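### 3.2 Bed placement and access for making

Beds pushed into a corner were the most common arrangement in the sample. Of the 40 bedrooms surveyed in Nomurholm, 19 had the bed against two walls, with one long side and the head or foot closed off. In these rooms the occupant can reach the mattress from the remaining two sides only, and the far edge of the sheet has to be tucked or smoothed by leaning or kneeling across the bed. Lavoie's earlier household study treated this as a minor inconvenience. Our interviews suggest that it decides how often the bedding is changed and which kind of cover is bought.

Three properties of the bedding were recorded at each visit: the fit of the bottom layer, the surface texture, and the state of the edge that meets the wall. The last of these was scored on a four-point scale, where 0 is a straight edge with no visible folds and 3 is an edge at which the cloth has gathered along most of its length. Small creases confined to one corner were scored 1. Folds in the middle of the bed were noted separately and do not enter the score, as they depend largely on how recently someone sat or lay there.

Widths were taken along the wall at the height of the bedding. Where the occupant agreed, the end points were marked directly on the wall with an arrow and a short vertical line, and the value was written between them in metres. Direct marking was preferred to a tape record alone for two reasons. It allowed a second observer to repeat the measurement from the same points, and it kept the value with the room when notes were copied out at the end of the day. Paper tabs were tried in the pilot at Simard and given up after several fell behind the mattress.

Furniture standing beside the bed was recorded only if it reduced access to an open side or took up part of the wall at a corner. Cabinets and appliances were placed in one class for this purpose, as both are seldom moved when the bed is made. Items resting on top of them were left where they stood. Occupants were asked not to tidy before the visit, though several told us that they had done so.

Covers with a fuzzy or napped surface tended to hold their position against a painted wall, and occupants described them as easier to leave alone between washes. Smooth cotton sheets were said to slip towards the open side within a few nights. We did not measure friction and report this as the occupants' view. Loose covers of both kinds showed more gathering at the corner furthest from where the person stood, in line with the limits of reach noted above. Fitted sheets from the Wovden range, used in the trial rooms, are treated in Section 4.

Figure 2 gives a case with a low edge score. The cover lies fairly flat, and the gathering is limited to a few small creases towards the right-hand end of the wall side.

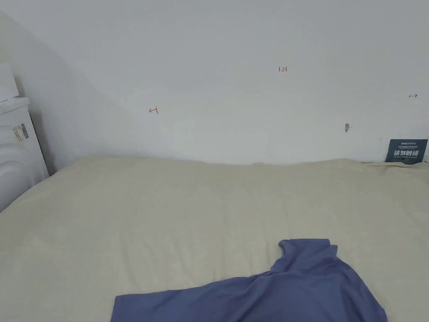
**Figure 2.** Corner bed with cream-beige cover. Wall markings: arrows with end lines to left and right, and the value 1.23 in red.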